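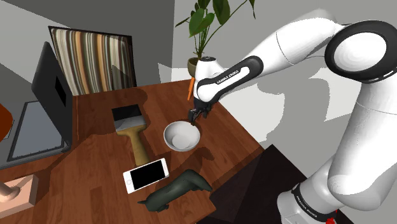 Kitell Pesticide Residue Table

Version 6

Contents of this README
What the table covers
Where the samples came from
Files
Columns
Values below the reporting limit
Known problems
Changes since version 5
Use and citation
Contact

What the table covers

The Kitell table holds laboratory results for pesticide residues in retail food. There are 1368 samples, each one a single purchase of a single product, tested with a multi-residue screen. The foods are oats, wheat flour, dried lentils, dried chickpeas, honey, apples, strawberries and leaf spinach. Fresh and dry goods were handled by different preparation methods, described in methods.txt.

The table was put together for people who work on dietary exposure estimates and for students learning to handle data with a lot of non-detects. It was not collected for enforcement. A result over a legal limit in this table is not a legal finding, and the samples were not kept under chain of custody.

Where the samples came from

Samples were bought in ordinary grocery stores, discount stores and open markets in three towns, listed in the table as Gullura, Ağca and Umano. Store names are not included. Each store has a code, and the same code always means the same store.

Buyers worked from a shopping list and took the first package on the shelf that matched the list. Organic products were bought when the list called for them. The organic column records what the label said and nothing more.

At least 600 g was bought for each dry product, and at least 1 kg for fresh produce. Strawberries were sometimes sold in small boxes, so a strawberry sample can be several boxes with the same lot number. Where no lot number was printed, lot_id is blank.

Fresh samples were cut up and frozen on the day they reached the lab. Apples were tested with the peel on and the stem removed. Spinach was not washed. Anyone comparing these numbers with results for washed or peeled produce should keep that in mind.

Files

samples.csv: one row per sample, with food, town, store code, month of purchase and label information
results.csv: one row per sample and compound
compounds.csv: names, registry numbers, reporting limits and the method used for each compound
methods.txt: extraction, cleanup and instrument settings
recoveries.csv: spike recoveries by food and batch
changes.txt: the full change history

All CSV files are UTF-8, comma separated, with a header row. Town names contain non-ASCII letters. If Ağca shows up garbled in a spreadsheet program, import the file and choose UTF-8 instead of double-clicking it.

Columns

sample_id: text, joins samples.csv to results.csv
food: one of the eight foods listed above, lower case
town: town of purchase
store_code: text
purchase_month: month name only
origin: country on the label, blank if not stated
organic: yes, no or unstated
compound_id: joins results.csv to compounds.csv
value: residue in micrograms per kilogram of product as bought
flag: see the next section
batch: lab batch, joins to recoveries.csv

Values are not corrected for recovery. Honey values are per kilogram of honey as sold, with no adjustment for water content.

Values below the reporting limit

Most rows in results.csv are non-detects. They have an empty value and the flag ND. Rows with the flag TR are traces: the compound was identified but the amount was under the reporting limit. These rows also have an empty value. A row with no flag has a measured number.

Please do not read an empty value as zero. Pick a method for handling censored data and say which one you used. The reporting limits differ between foods for the same compound, and spinach limits are generally the highest.

The flag HI marks results above 3000 micrograms per kilogram, the top of the calibration range. Those extracts were diluted and run again. The number given is from the second run.

Known problems

Glyphosate and AMPA need a separate method and were only run on oats, flour, lentils and chickpeas. There are no rows for these two compounds in the other foods. A missing row means not tested.

Recoveries for captan were poor in spinach. The rows are still in the file, but we would not use them.

Dithiocarbamates were measured as carbon disulfide. The test cannot tell one dithiocarbamate from another, and leafy vegetables can give a small natural background.

Umano has no market samples for December. The market was closed and the buyer went to grocery stores instead.

Two store codes in Gullura may be the same store under a new owner. We left them separate.

Changes since version 5

Lentil results from one batch were off by a factor of ten and have been fixed. The old values are listed in changes.txt. The origin column now uses full country names. Duplicate injections have been taken out of results.csv. The compound table has a new column, method, which used to be a note in methods.txt.

Use and citation

The table may be used and shared for any purpose as long as the source is credited. Cite it as: Khurana S, Jaiswal D. Kitell Pesticide Residue Table, version 6. Please give the version number, as results from versions 4 and 5 will not match.

Contact

Questions about sampling and store codes go to Seema Khurana. Questions about lab methods, flags and recoveries go to Dinesh Jaiswal. When reporting an error, include the sample_id and compound_id of at least one affected row.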